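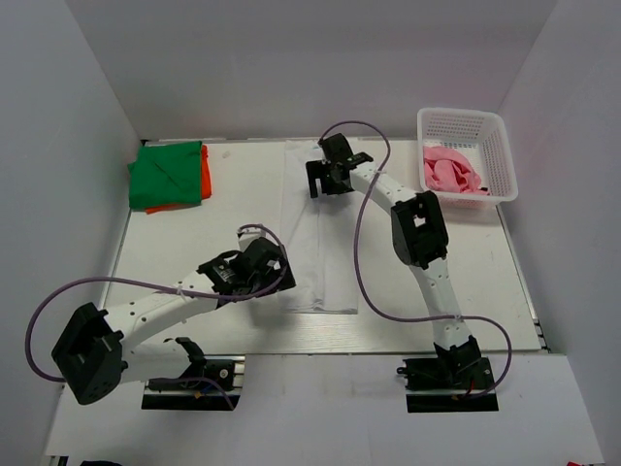
The two-arm table, with a white cloth laid out between the grippers.

Open day at the Dornness workshop

Members who signed up in July for a visit to Storico got their afternoon on 25/08/2022. We had 29 places and all of them were taken, with a short waiting list that the Dornness office hopes to clear in the autumn. What follows is an account for those who couldn't come, with the practical notes for the next visit at the end.

Storico has the ground floor of the old seed warehouse behind Dornness station. From the road it looks like any other unit on the estate. Inside there is a reception desk, a corridor with coats on hooks, and then one long room where the work is done. We were split into two groups. One went to the far end for a talk on motors while the other watched the folding table, and after 40 minutes we swapped.

The folding table was what most people had come for. It is a white tabletop with white walls on three sides, open at the front, with two white robot arms mounted at the front edge. Each arm ends in a black gripper. The job is simple to describe: take a cloth, lay it flat, fold it, put it to one side, and start on the next. Anyone who has done a pile of tea towels will know how little thought it takes. For the arms it takes a good deal.

Santosh Jaiswal ran the demonstration. He began by handing a cloth to someone in the front row and asking her to fold it in mid-air, then asked how she had known where the corners were. She said she hadn't thought about it. He said that was the difficulty in one sentence. A tin or a box keeps its shape when you pick it up, so a machine can be told its shape in advance. A cloth is a new shape every time it is put down, and it changes again as soon as you touch it.

The arms learn from people. An operator sits at a second pair of arms, out of the way, and moves them by hand, and the pair on the table copies the movement. Everything is recorded. The team had used 309 recorded folds to train the version we saw, out of a larger number attempted. The rest were thrown out, mostly for slips by the operator such as a dropped corner or a long pause in the middle. Jaiswal said the pauses do more harm than the drops. If the operator stops to think, the arms learn to stop there too, and then they hang over the table doing nothing.

We watched several cloths go through. The pace is slow. A gripper comes down, closes, lifts a little, and moves across while the other one holds or waits its turn. The first cloth was folded neatly. The second went wrong when one gripper closed on two layers where it should have had one, and the whole thing slid towards the back wall in a heap. Nobody from the team stepped in. The arms went back, pulled at the heap a few times and got it mostly flat again, which drew some applause. The finished fold was crooked, but it was a fold.

There were plenty of questions, and the answers are given here as closely as my notes allow.

Why are the walls and the table white? Plain surroundings make it easier for the cameras to tell cloth from background. A white cloth on a white table is therefore the hardest case they have, and they include it on purpose. The coloured ones are easier.

Why are the cables on the outside? You can see them in the picture, looping up along the arms and held with small white ties. Jaiswal said that this is a workshop machine and things get changed often. With the cable on the outside, a faulty one can be swapped in a few minutes. He would expect a finished product to look tidier.

Is it dangerous? The arms are light and not very strong, and the team keep their hands off the table while they are moving. We were asked to stay behind a strip of tape on the floor, and there is a stop button on the operator's bench. One of the younger visitors was allowed to press it, with permission, and the arms duly stopped.

What happens with a cloth it has never met? Someone offered a scarf. Jaiswal was willing to try and warned us it would probably not work. It didn't. The arms laid it out reasonably well and then tried to fold it as if it were half the length, leaving one end trailing. He said he was glad to have the recording.

Will it do my ironing? This was asked in both groups. The answer both times was no.

The second half of the visit was quieter. Atanasov, the small engineering firm that shares the building, makes and repairs joints for Storico and for several other customers. We were shown a joint taken apart on a tray, with its motor, bearings and housing, and then the same kind of joint put together, which we could turn by hand. It was stiffer than I had expected. The bench beside it held a test rig which moves a joint back and forth all day to see when it wears out. The one on the rig had been running for 294 hours and was still going when we left. The noise is a steady click, and the staff say they stop hearing it after the first week.

I had not thought much about how many small mechanical jobs sit behind a machine like this. A good part of the week at Atanasov goes on replacing worn gripper pads, checking screws that have worked loose and remaking connectors. The talk was short on grand claims and long on screws, and several members told me they liked it better than the folding for that reason.

Tea was served in the corridor afterwards. Some of the talk there was about jobs, as you would expect in a town where the Breditz laundry is still one of the larger employers. Two of our members used to work there and put the matter directly. Jaiswal's answer was that a person at Breditz folds a sheet in a few seconds and his arms need minutes for something the size of a towel, so he does not see a laundry buying one soon. He added that he would not promise anything about ten years from now. One of the two thought that a fair reply. The other said she would rather have heard it from someone at Breditz. I have written to the laundry to ask whether they would host a visit of their own, and will report in this newsletter if they agree.

Notes for the next visit

Storico has offered us a second afternoon in the autumn, date to be confirmed. Names already on the waiting list will be contacted first – please do not sign up again if you are on it.

The entrance is on the yard side, not from the station car park. Two people went to the wrong door this time and missed the introduction. There is a step at the yard entrance and a ramp round the corner by the bicycle stands.

The long room has very few chairs. If you need to sit, tell the office when you book and one will be put out at the front.

Photographs of the folding table are allowed. Please do not photograph the screens on the operator's bench or anything on the Atanasov side.

Visitors may bring a cloth of their own for the arms to try. It should be clean, without buttons or zips, and no larger than a hand towel. The team would like to keep the recording of each attempt, and will ask you before they start.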